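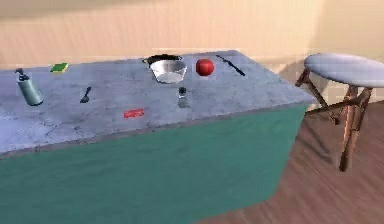 Chapter 4. Gathering Examples in Simulation

A learning system can do no better than the examples from which it learns. Before any training begins, the designer must decide what the system is to be shown, how often, and with how much variety. In simulated work these decisions start with the layout of objects. A counter that holds a bowl, an apple, a knife, and a sponge, each with open space near it, offers many possible tasks from a single arrangement. The bowl overlaps the pan behind it, so a request for the pan is harder than a request for the apple.

This chapter follows the Talstead collection, a set of 1489 recorded attempts at simple kitchen tasks. Each attempt is stored as an episode — a full record of views, commands, and outcome. 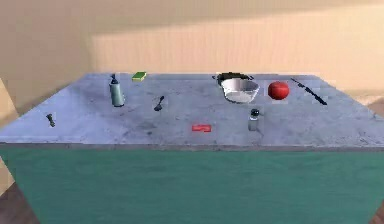 Episodes are grouped by task, and no task in the collection has fewer than 50. Of the full set, 246 episodes were held back for testing and must not be used in training. Section 4.2 explains how such a division is made and why it should be fixed early.
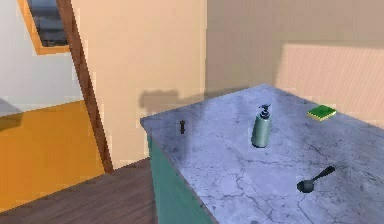 The choice of viewpoint is treated separately in Section 4.3. A system trained from one position may fail when the same objects are seen from another. Students should review Chapter 2 before continuing, in particular the material on coordinate systems.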